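Folding the Third-Row Seats

1. Park the Brostby on level ground and set the parking brake.
2. Lower the head restraints until they click.
3. Pull the strap marked 1 and push the seatback forward until it lies flat.

Caution: Keep hands clear of the hinge.

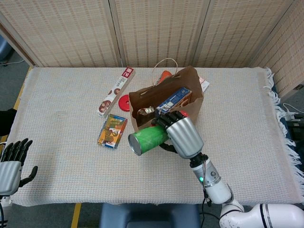
4. Slide the cargo cover into the rear slots. Models with the Tinent trim have a second pair of slots 14 inches farther forward.
5. To raise a seat, pull strap 2 toward you until the seatback locks.

Note: With the third row folded, cargo volume is 43 cubic feet.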